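Door-opening in simulation: a second look
Sep 17, 2019

The Fellunance group has put out a short paper claiming 100 successes in 100 attempts at opening cupboards and fridges with a two-armed robot. We asked Ottilie Haslinger to read it before anyone got excited.

Her first complaint is that all of it happens in a simulator. The group trained on 1000 generated kitchens, changing wall colours, floors and door sizes each time, and then tested on kitchens made by the same generator. A clean score under those terms tells us very little. Cinzia Longo, the lead author, says a trial on a real machine is planned for February. We have heard that sort of thing before. 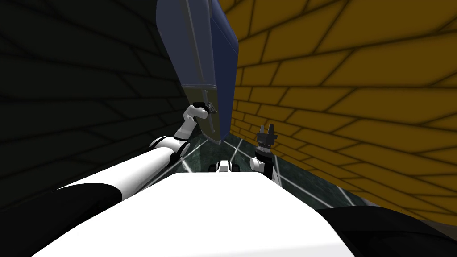 Handles are the part I'd push on. The method learns where to grip from rendered views, and a rendered handle never sticks, flexes or comes loose. Take the tall cabinet with the olive lower door: the left gripper is at a slim, straight vertical bar, with the same sort of bar on the door above. It's about as kind a shape as you could hand a gripper. The paper has no results for recessed pulls or round knobs, and only one line on doors with stiff seals.

Arturo Grasso is rerunning the released code on 109 cabinet models from the Kulteck set, none of them used in training. His numbers should be in the next issue.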